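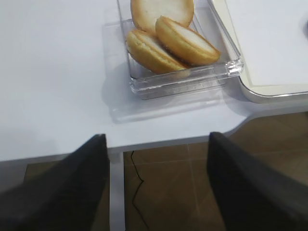 Ticket 221 — Plurby label printer skips every other label
Opened by: Liam Lynch, Kemeys kitchen
Status: Solved, keeping open until April

Hi all, and thank you for being so patient with me on the phone! The printer was fine until we moved to the new Dreltura label rolls. Now it prints one date label, feeds a blank, prints another, and so on. I've turned it off and on, cleaned the roller with the little wipes, and said a few kind words to it.
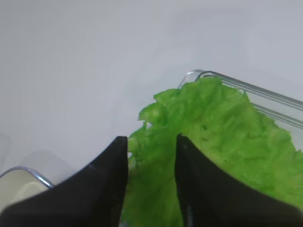 Green leaf lettuce, one of the items on the short-date label.

Reply from Huvard support
Hello Liam, thanks for such a full write-up. My guess is the label length — your old rolls were 30 mm and the printer may still be set for those. Could you hold the feed button until the light blinks twice, let go, and send me the number it prints?

Liam: It printed 188. The sticker inside the lid says 176, if that helps.

Support: It does! Please run the gap check from the Media menu with the lid shut, then save before you leave the menu.

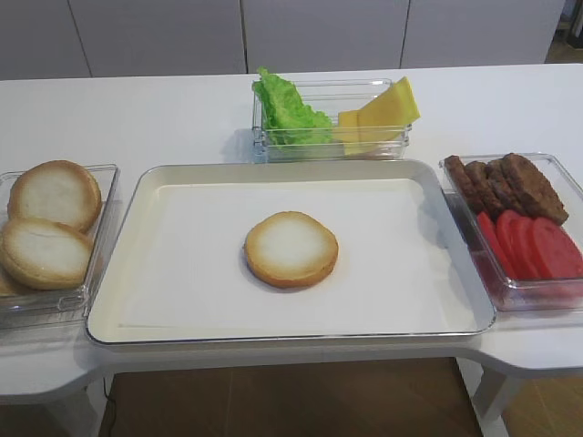 Burger ingredients in clear containers, with the tray in the middle.

Liam: Ran it, saved it, and printed a whole strip with no blanks. I'm so pleased. Could you send the menu steps by email too, for the evening crew?

Support: Sent just now.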